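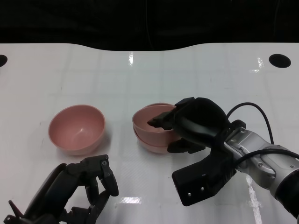
Mano derecha sobre los dos cuencos apilados, vista desde la cámara de cabeza.

Ticket 718 – Módulo de percepción Kodar: dos cuencos apilados se detectan como uno solo
Estado: en curso
Abierto por: Thibault Huet
Fecha: 21 de junio de 2019

Hola a todos, y gracias de antemano por la paciencia, que esta vez me alargo un poco. Desde que pasamos a la versión 13 del segmentador, el planificador recibe dos objetos cuando en la mesa hay tres cuencos rosas: el suelto, que sale perfecto, y la pila, que llega como un único cuenco más alto de lo normal. El borde de abajo asoma bastante, así que yo esperaba dos máscaras.

Lo que he probado hasta ahora:
– Subir la resolución de la nube de puntos. Sin cambios.
– Filtrar los reflejos de la mesa blanca. Desaparecen unos puntos fantasma muy molestos, pero la pila sigue fundida.
– Volver a los pesos de enero. Separa los bordes en 17 capturas de la carpeta Bravwood, aunque tarda 600 ms por imagen y el bucle de agarre se queda esperando.

Respuesta de soporte Grosen:
Querido Thibault, ¡qué gusto recibir un informe tan cuidado! Sospechamos del paso que agrupa por color – con cuencos del mismo tono une las máscaras antes de mirar la profundidad. ¿Podrías poner merge_by_color en false, reiniciar el nodo y mandarnos el registro completo? Si puedes, incluye también las máscaras sin procesar.

Thibault Huet:
Hecho, va todo adjunto. Ahora salen tres máscaras, pero la del cuenco inferior parpadea cuando los dedos tapan el borde. Dejo el ticket abierto.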